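3.2 Paper records and where they are kept

The survey covered 982 households and small offices in three districts of Veltmont. Respondents were asked which documents they kept on paper, where they kept them, and how long it took to find one when it was needed. Offices with more than 50 staff were left out, as most of these used an outside storage service.

Tax records and property papers were the documents most often kept on paper. Respondents in the Larnard district kept them longest. Many said that they had never set a date for throwing anything away, and the oldest papers tended to be stored with the newest. Where a household had moved in the past five years, the papers were more likely to be sorted, though the sorting rarely lasted. Several respondents had labeled everything during the move and then added new papers wherever there was space.

We grouped storage into three types: open (shelves, desks and trays), closed (cupboards and drawers) and remote (attics, basements and rented units). Closed storage was the most common type in offices. It was often shared between several people, and this made a difference to search times. When only one person used a cupboard, a missing label caused little trouble. When it was shared, unlabeled boxes were opened first, whatever was being looked for. The Lai scale, which scores a container from 0 to 5 on how well its contents can be judged from outside, was applied to each storage point during the home and office visits. Scores were entered on the day of the visit and checked again in March.

Cabinet tops need a separate note. They count as open storage under the scale, but respondents almost never named them when asked where papers were kept. During visits they were often in use as a halfway place for boxes taken out and not yet returned. We recorded them under the type of the cabinet itself, with a mark for overflow.

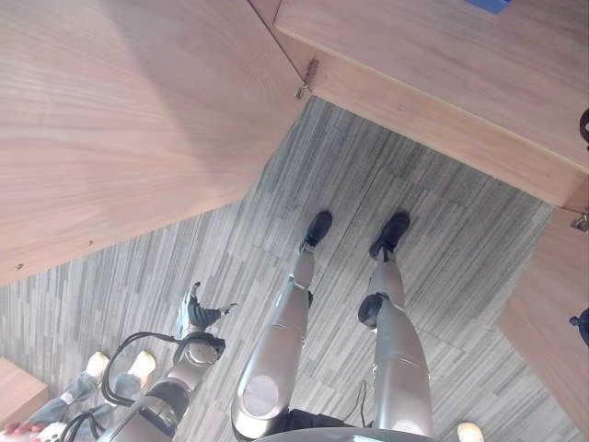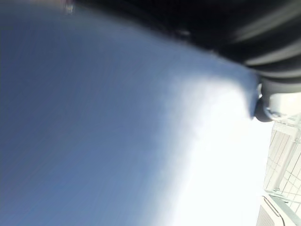
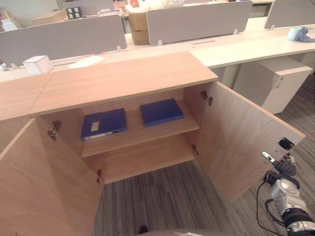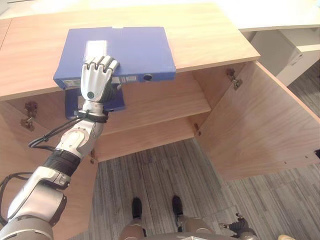
Figure 4. Stiltura office site. The third panel shows closed storage with the doors open and two file boxes on the shelf; the fourth shows a box file on a cabinet top.

Search times were measured by asking the respondent to find one named document. The limit was 30 minutes, after which the search was stopped and entered as failed. Failed searches were more common in remote storage than in either of the other types. Households did slightly better than offices with closed storage – mainly where one person handled all the paperwork – and slightly worse with open storage. Differences between the three districts were small once the age of the papers was taken into account.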